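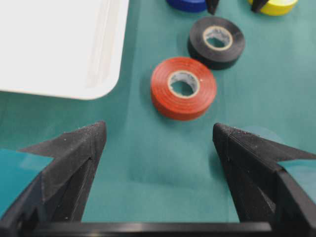
*Electrical tape and a white plastic tray on a green work surface.*

# Nircombe Divider Curtain and Ceiling Track

A pull-across curtain for splitting up workshops, classrooms, clinics, sheds and spare rooms. It hangs from an aluminium track screwed to the ceiling or to a timber batten, and slides back against the wall when you want the whole room again.

The curtain and track are sold separately. Most people buy both, but the gliders also fit the older Faditano track, so if you have that up already you only need the curtain.

## What you get

**Curtain panel**

- Polyester, pleated at the top and hemmed on all sides
- Sewn-in heading tape with pockets for the hooks
- Hooks and gliders included
- Plain colours only

**Track**

- Sections 1092 mm long, powder-coated white
- Joining pieces, end stops and ceiling brackets
- Screws for timber joists (masonry plugs are not included)

Track sections can be cut with a hacksaw. File the cut end before you feed the gliders in or they will catch on the burr every time they pass. Curved sections are made to order through Kotomcombe and can't be returned once bent.

## Measuring up

Measure the width of the opening at the ceiling, then again at the floor. If the two are different, use the ceiling figure for the track and the wider figure for the curtain.

For the drop, measure from the underside of the track, not from the ceiling. Take it in several places along the run. Old floors are rarely level and a curtain that clears nicely at one end can drag at the other. We suggest a small gap at the bottom in any room that gets swept or mopped.

The curtain should be a good deal wider than the track it hangs on. A panel cut to the bare width of the opening will pull flat when closed and tend to gape at the ends.

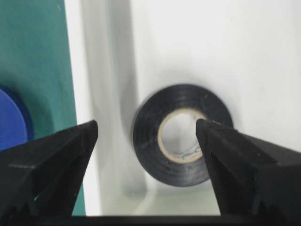 If the room has ducting, sprinkler heads or a dropped light fitting near the line of the track, mark those on your sketch before you order. It is much easier to shift the track sideways on paper. Anil Kamath in our order office checks every made-to-measure sketch before it goes to the cutting table and will ring if something doesn't add up. Please write all sizes in millimetres.

Sprinklers and smoke detectors may have clearance rules in your area. Check with your building manager or local council before you put a full-height curtain up in a workplace.

## Fitting

The track needs a bracket every 300 mm where the curtain stacks back, and can go wider than that along the rest of the run. The stacking end carries nearly all the weight when the curtain is open – that is where a poorly fixed track comes down.

1. Find the joists and mark the line with chalk or a pencil.
2. Fix the brackets loosely and clip the track in.
3. Sight along it, straighten it, then tighten the brackets.
4. Slide in the gliders and fit the end stops.
5. Hook the curtain on from the middle outwards.

Two people can do a straight run in an afternoon. Leave the curtain hanging closed overnight so the packing creases can start to drop out. A cool iron on the back of the fabric will deal with any that stay.

## Colour and finish 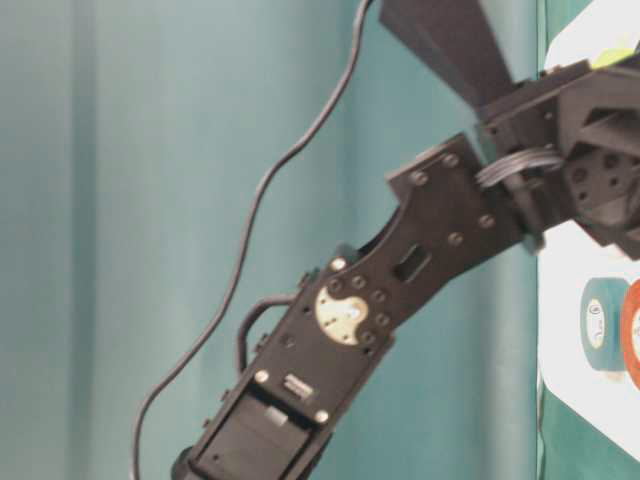 Panels come in white, stone, charcoal and teal, and the colour on a screen is never quite the colour on the wall. Pleats change it again. A teal-green curtain hanging in soft folds, like the one in the photo, has paler, washed-out bands running down it and goes darker in the recesses, so the same cloth can look like a couple of different greens across one panel. A flat swatch won't show you this. Pinch it into folds and hold it up near a window before you decide. Swatches are free and Kalliopi Triantafyllou posts them on weekdays.

Dye lots vary slightly. If you need more than one panel for a run, order them together.

## Care

Vacuum with a brush head when dusty. Machine wash cold on a gentle cycle with the hooks out, and hang it back on the track to dry. Do not tumble dry and do not bleach. Wipe the inside of the track with a dry cloth now and then. Oil or silicone spray will pick up dust and end up on the heading tape.

The standard panel will soften voices a little but it is not an acoustic curtain, and it is not a welding screen. Keep it well away from heaters, grinders and open flame.

## Delivery and returns

Stock sizes usually leave the warehouse the next working day. Made-to-measure panels are sewn by Giannakopoulos and take longer, particularly in June when the schools place their orders. Track is sent in a long carton and the courier will need someone there to take it.

Stock items can be returned unused in their packaging. Made-to-measure panels can only be returned if they are faulty or the size is our mistake. The gliders, brackets and stitching are covered for 2 years.

Spare gliders, hooks and end stops are listed under Parts. For curved runs or sloping ceilings, contact Markos Tzanetos with a sketch before ordering.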